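News from the Pulludby handling project

We have had a cracking month! The sorting set now stands at 1320 recorded examples, all made by people working the hand-held gripper at a table, and the first training run on the new batch starts in July. If you came to the open afternoon and had a go yourself, your attempts are in there too (yes, even the clumsy ones, which we keep and label as such). 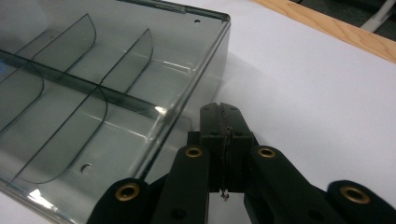 Our favourite job at the moment is putting small things into divided boxes and getting them out again. It sounds easy until you try it with two jaws and no fingertips! Clear plastic is a real test for a system that learns from camera views, and the smoke-grey organiser is a lovely one to learn on: the white surface shows straight through it, the rim catches bright streaks of light, and the curved dividers inside are see-through as well. Inmaculada Sepúlveda has been varying the starting position each time, so the system gets plenty of approaches from the side as well as from overhead.

She recorded 94 examples in a single day, which is a Pulludby record, and 21 of them start with the jaws closed beside the box. We'd love more of those.

Next up is the Jirnora set, with deeper trays and softer objects. There are 51 recording slots still open, mornings and afternoons, and beginners are very welcome. Put your name on the sheet by the Berkent room door and we'll find you a table.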